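About Zuldale

Zuldale packs and ships household goods for small sellers. Our customers make or import the products, and we receive them, check them, put them in the right box and hand them to the carrier. We have one building, on the edge of Clolska, with a receiving dock at one end and a shipping dock at the other. Everything between the two is shelving and packing tables.

We began with one customer, Hayashi, a seller of kitchen storage and serving pieces. Their orders were small and the shapes were awkward, and the larger warehouses they had called did not want the work. We took it on with 4 people and a rented van. Hayashi is still with us and now accounts for 624 of the product lines on our shelves. Citia, which sells bath and laundry items, came the following January.

What we handle

Most of what comes through the building is light, rigid and easy to scuff. Bins, tubs, pitchers, trays and lidded containers make up the bulk of it. We also take soft goods such as towels and table linens, provided they arrive folded and bagged. We do not handle food, liquids, batteries or anything that needs to be kept cold.

Each item is taken out of its inbound carton and looked over before it goes on a shelf. We check the rim, the base and the handles if there are any. Items with a cracked edge or a deep scratch go to a separate rack, and the seller gets a note the same day. Small surface marks are judged by a standard the seller sets in advance — some want them wiped and shipped, others want them held. 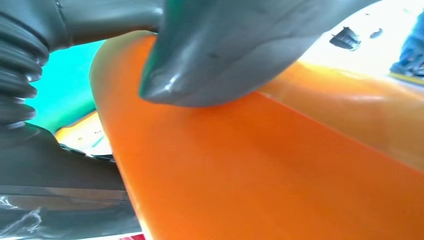

Large pieces are stored low and small pieces high. Nested items stay nested until they are picked, with a sheet of paper between each one. Colors are kept on separate shelves even when the product is otherwise identical, a rule we adopted after a run of returns in our second year.

How we pack

We stock 22 carton sizes. A packer chooses the smallest one that leaves room for padding on all sides, then fills the gaps with crumpled kraft paper. Glass and ceramic pieces are wrapped individually and get a second carton. The packing slip goes on top, face up, and the carton is taped along the center seam and across both ends.

Orders received before noon on a working day leave that afternoon. Later orders leave the next working day. During the holiday season we add an evening shift and keep the same cutoff.

Working with us

We accept new sellers with at least 200 orders a month. Below that our fees do not make much sense for either side, and we will say so. There is a setup charge for the first delivery, which covers labeling and shelf space, and after that you pay per order and per shelf — the rate sheet is available on request.

Sellers are welcome to visit and see their stock. Please arrange a time with the office first and wear closed shoes. Parking is at the receiving end, to the left of the dock.

Page last updated July 29, 2025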